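ロボットアームのおせわをしよう

キンドラーこどもかがくページ 2022年10月号

工場や研究室には、人の腕のように曲がるロボットがあります。「ロボットアーム」といいます。このページでは、「ドーサ」という名前のアームを、仕事の前にどうやって準備するのかをしょうかいします。

●かんせつを調べる
アームは、つつの形をした部品をいくつもつないでできています。つなぎ目が「かんせつ」です。人のひじや手首にあたります。係の人は、かんせつを1つずつゆっくり動かして、へんな音がしないか、ひっかからないかをたしかめます。ねじがゆるんでいたら、しめ直します。

●手先を取りつける
腕の先には「グリッパー」をつけます。物をつかむための手です。腕とグリッパーのねじあなの場所がちがうときは、間に「アダプター」という部品をはさみます。しめるときは、むかい合ったねじを順番に、少しずつしめていきます。

●ケーブルのゆとり
グリッパーには、電気や命令を送るケーブルがつながっています。ケーブルがぴんと張っていると、手首が回ったときにぬけたり、切れたりします。長すぎると、まわりの物にひっかかります。そこで、アームをいちばん遠くまでのばした形と、小さくたたんだ形の両方をためして、長さを決めます。ドーサの点検表には、ケーブルを見るところが9か所あります。

●カメラの向きを合わせる
台のそばの柱には、カメラをつけることがあります。カメラの向きが少しでもずれると、ロボットは物の場所をまちがえてしまいます。柱やカメラにさわったあとは、かならず位置合わせをやり直します。ドーサの場合、この作業に5分かかります。

●ゆっくり動かしてみる
準備ができたら、はじめはおそい速さで動かします。係の人は、すぐにおせるところに非常停止ボタンをおいておきます。動いているアームの近くに、手や顔を出してはいけません。

●記録をつける
さいごに、直したところと、動かした時間をノートに書きます。ドーサのノートには、これまでに1,973時間動いたと書いてあります。こうしておけば、次にいつ部品をとりかえるかがわかります。 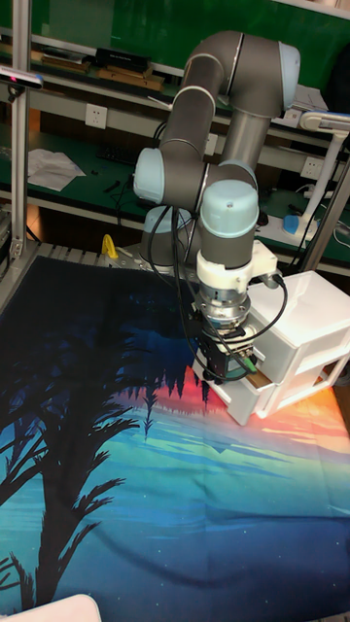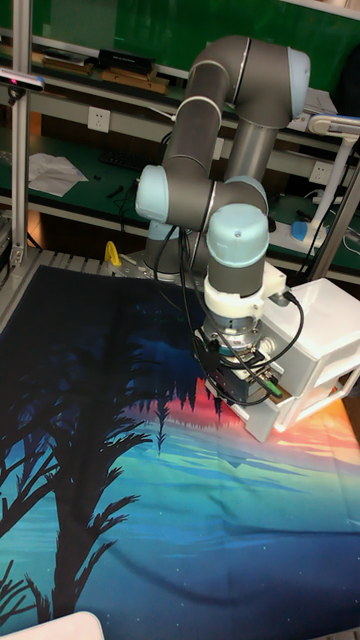
写真(2まいとも):灰色のアームと、その先についたグリッパー。黒いケーブルは、輪をえがくようにたるんでいる。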